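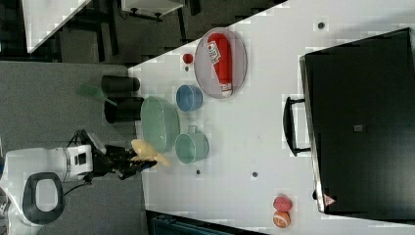 Gripper comparison, 19/02/2025. Three sets of fingers on the same arm: the stock ones, the Torine pads and the Ehlers soft tips. Same controller and same speed limit for all of them.

Cups and mugs first. The stock fingers are fine on a mug if they get the handle. On a smooth side wall they slip. Torine pads fixed most of that.

Soft things are harder. Stock fingers close until they hit the force limit, and by then a soft object is squashed. I dropped the limit to 40 percent and it got better - but then the squeeze bottle slid out.

Ehlers tips were the best on fruit and the worst on anything thin. They fold over on a bowl rim. Knut Lenz thinks a stiffer insert would help and he is printing a pair.

Totals so far, 100 grasps per set. The Torine pads are ahead. I'll post the full table when the second 100 are in, so 200 each.

Someone asked about the camera. It's the Cukitz depth camera and I haven't changed the mount between sets. It still loses the edge of clear and translucent plastic, so I throw out any run where the pose was bad before the fingers closed.

Next up is the ball. It rolls when a finger touches it first, so both sides have to close evenly. Rosine Gaillard has a patch for that and I'm loading it now.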